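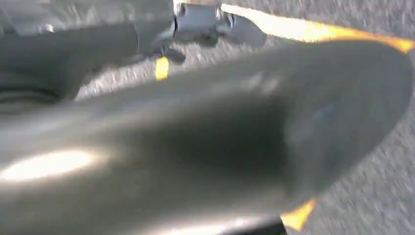 *Fig. 1. Curved grey metal, with a bright spot at lower left.*

**Drawing from Life, Korkenwood evening group**
**Session 3: tone, shine and dull things**
Notes by Haiyan Xia

Hello again! I promised I'd write this one up properly because I talked far too fast last time, and a few of you were still sharpening pencils when I got to the bit about highlights.

So, tone. Tone is how light or dark a thing is, and it has very little to do with what colour it is. A ripe tomato and a green pepper can be the same tone. If you squint until your eyelashes get in the way, the colour drops back and you're left with a few big shapes of light and dark. Draw those first. I know you want to draw the stalk. Leave the stalk.

## The squinting exercise

Put an egg on a sheet of white paper with one lamp to the side. Turn off the big light (please do, it ruins everything). You're looking for these:

- the light side
- the halftone, where the egg turns away from the lamp
- the core shadow, usually the darkest bit on the egg itself
- the bounced light along the far edge, coming up off the paper
- the cast shadow on the table

The bounced light catches everybody out. It looks very bright when you stare at it, so people make it as pale as the light side and the egg goes flat. It belongs to the shadow family! Keep it darker than the palest halftone and you'll be fine.

I did a whole term of eggs under old Ekinci when I was nineteen, and I complained the entire time. I still draw one most mornings with my tea.

## Shiny and dull

A dull surface scatters light all over the place, so the change from light to dark is slow and soft. Think chalk, felt, unglazed clay. A shiny surface sends it back much more neatly, and you get small, hard-edged highlights sitting right next to quite dark patches.

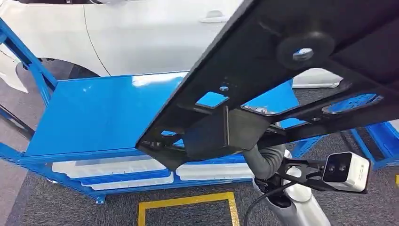 *Fig. 2. White, blue and black: squint and put them in order of tone.*

What makes a spoon look like metal in a drawing is how abrupt those changes are. Beginners smooth it all out with a finger and end up with a spoon made of putty. Keep your fingers off the paper. If you need to soften something, use the paper stump, and only in the halftones.

Also, highlights move when you move. If you shuffle your chair to get nearer the biscuits, every highlight on your kettle has gone somewhere else. Mark your chair legs with a bit of masking tape and sit back in the same spot.

## Black isn't black

Have a look at the darkest thing in the room. Now look at it next to a really black mark made with your 6B. It's nearly always paler than you thought, particularly on top, where it picks up the ceiling. I'd like you to save your very darkest mark for one or two places in the whole drawing, normally the little gap where one thing touches another.
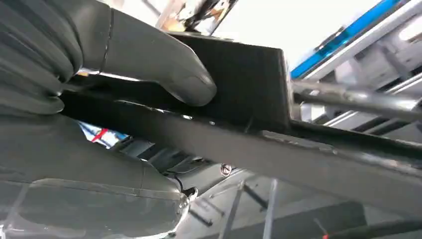

*Fig. 3. Dark grey against flat black.*

My own rule, pinched from a painter I shared a studio with in Stolteren: if you've used the 6B before the halfway point, you've used it too soon. She was a bit fierce about it, but her drawings glowed.

## Complicated objects

Bring in something fiddly next time. Tin opener, bicycle bell, the inside of a radio, whatever you like. The trick is to treat it as a plain box first, give the box its three tones (top, lit side, dark side), and only then cut the small shapes into it. Every hole has its own tiny light edge and dark edge, and they should all agree about where the lamp is.

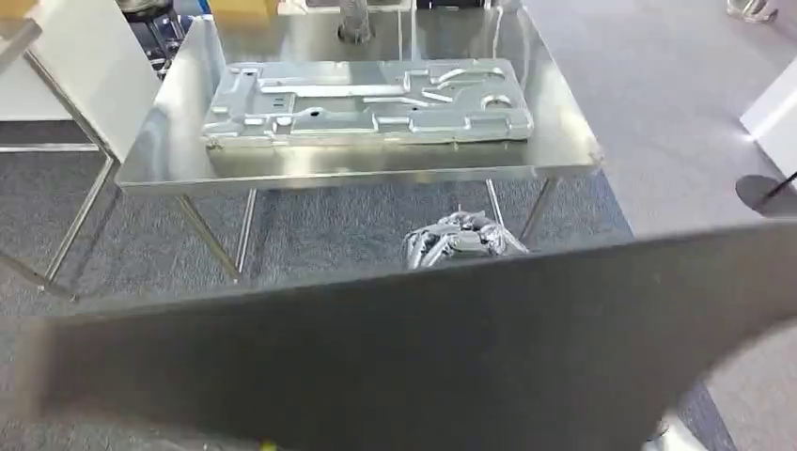
*Fig. 4. Die-cast part with ribs and slots, on a brushed steel table.*

You won't get every bump in, and I'd be worried if you tried. Pick a corner to finish well and let the rest go loose.

## Homework and bits and pieces

- 2 egg drawings, lamp on the left for one and on the right for the other
- one shiny thing next to one dull thing, same sheet
- a tone strip in your sketchbook, white to 6B, no gaps

I've still got some Plururum pads in the cupboard, the big ones with 500 sheets, so help yourselves if you're running low. The cupboard code is 2746. Put the padlock back on after, please, and bring your own lamp if you have one, as the one with the bendy neck has started flickering.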